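Notebook, table 2: the white top and the small bricks
Jun 29, 2019

Today I worked only on the table surface and on how we put the bricks on it.
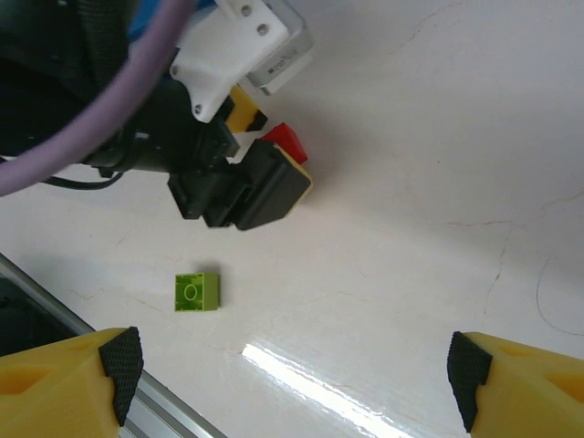
The main trouble is still the shine. The lamp over the table gives a long bright streak on the white top, and when a brick lies inside the streak it is hard to see where its edge ends and where its shadow begins. For the green ones it is not so bad. For the white and the pale yellow ones from the second bag it is very bad, and I have put these back in the bag until we decide what to do.

I tried three things before lunch.

First, I turned the lamp head a little to the wall. The streak moved but did not get smaller. It came to the side where I stand, so I had it in my eyes all the time. Turned it back.

Second, baking paper in front of the lamp, held with two clothespins. This gave the best light of the day, soft and even. But the paper is too close to the bulb and I did not want to leave it there when I went out of the room. If somebody has a proper diffuser sheet at home or in the Sostthorpe store, please bring it. It must be a little bigger than the lamp head, because mine slid down on one side.

Third, matte film on the table. We have a piece left from the Cerkon order, and I laid it down without glue. It takes away the shine very well, but it does not lie flat. Each bubble makes a small hill and the brick rocks on it. I think the film can be good if two people put it on with soapy water and a squeegee. Alone I will not try it.

About the veins in the top. I was asked last time if the thin tan and reddish lines are scratches. They are in the pattern and not in the surface. I went over them with a fingernail and felt nothing. Please do not rub them with the scouring sponge any more, there is already one dull place near the far corner and I believe it comes from the sponge.

Cleaning. I used the Adomaitis cleaner, a small amount on a cloth, and then a second cloth with plain water. Without the water it leaves a film which is slippery, and the bricks go away under the hand at the lightest touch. I compared this with the same brick, on the same place, pushed with a pencil. With the film left on, it slides and also turns. After the water it slides straight. It is not a real measurement, but the difference is clear enough to write down.

Note for who orders: the bottle is 1000 ml and there is less than half in it. The one before was 800 ml and cost almost the same, so please take again the big one.

Bricks. From the first bag I sorted out all which have bite marks or a damaged rim. There were 14, and they are in the paper cup with the cross on it. They are not for throwing away, we can use them to test the glue. The rest I washed in warm water with a drop of dish soap, in a kitchen sieve, and dried on a towel. Do not dry them on the radiator like I did in the winter. A few became a little bent, and I lost a whole afternoon before I understood why they did not sit flat.

The small lime green ones stay my favorite for the work on this table. The color is far from everything else on the white, and the shadow is easy to see also when the light is not perfect. The Distis ones are a bit darker and I would keep them as a second choice. I am not sure that the two kinds have exactly the same height. On the flat of a steel ruler I could feel a small step between them with the finger. Somebody should put the caliper on it, I could not find ours. It was not in the drawer and not in the gray box.

How we lay them: only one brick at a time, and not closer than a hand's width from the edge of the table. Two went over the edge today, both by my sleeve. One I found at once. The other was under the shelf together with a lot of dust – I swept there also.

I would like to mark the starting place on the table, but I do not know yet how. Pencil goes off with the first cleaning. Tape has an edge, and the brick catches on it. Maybe a very thin paint pen, only four dots at the corners, which we can take off later with alcohol. I tried alcohol on the underside of the top and it did nothing bad there, but the underside is not glossy, so this does not prove much.

In the evening, at 1945, I looked at the table once more with only the daylight from the window. No streak at all, and even a white brick was easy to see. Of course we can not work only in the evenings, and in September it will be dark at this hour. But it tells me that the trouble is in the direction of the lamp, and the white top can stay.

To do:
ask for the diffuser sheet
film with soapy water, two people
caliper, both kinds of green
paint pen test on the underside first, then one dot on top
new cloths, the old ones leave threads

The towel with the last bricks is on the window sill. They still need to go back in the bag.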